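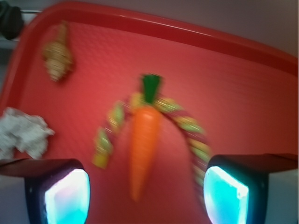

Für einen brauchbaren Greifdatensatz legt man zuerst fest, was eine Episode ist. In der Anleitung zu Truneck gilt: Eine Episode beginnt mit offenem Greifer über der Schale und endet, wenn das Objekt abgelegt ist und der Greifer wieder offen steht. Pro Episode wird genau ein Zielobjekt benannt. Liegen mehrere Dinge übereinander, wie die Spielzeugmöhre auf dem geflochtenen Seil in der roten Schale, ist das oberste das Ziel. Im Textfeld steht dann „Möhre aufnehmen“, ohne weitere Zusätze.

Vorbereitung

Schale auf die Markierung stellen und Objekte einzeln hineinlegen. Nach jeder Episode mindestens 2 Objekte umlegen. Handkamera und Greifer in Truneck verbinden, Zeitstempel prüfen.

Aufnahme

1. Neue Episode anlegen und Zielobjekt eintragen.
2. Aufnahme starten, erst danach den Arm bewegen.
3. Von oben anfahren. Über dem Objekt kurz anhalten, damit auch scharfe Bilder entstehen.
4. Greifen, anheben, ablegen, Greifer öffnen.
5. Aufnahme stoppen und als „gelungen“ oder „misslungen“ markieren.

Misslungene Griffe nicht löschen. Wir speichern sie getrennt und nutzen sie später für die Erfolgserkennung.

Umfang

Für ein erstes Training reichen 400 Episoden, ab 500 lohnt sich ein eigener Testsatz. Unser aktueller Satz hat 916. Verwackelte Einzelbilder bleiben drin, solange die Episode vollständig ist.

Fragen zum Exportformat bitte an Dima Obeidat.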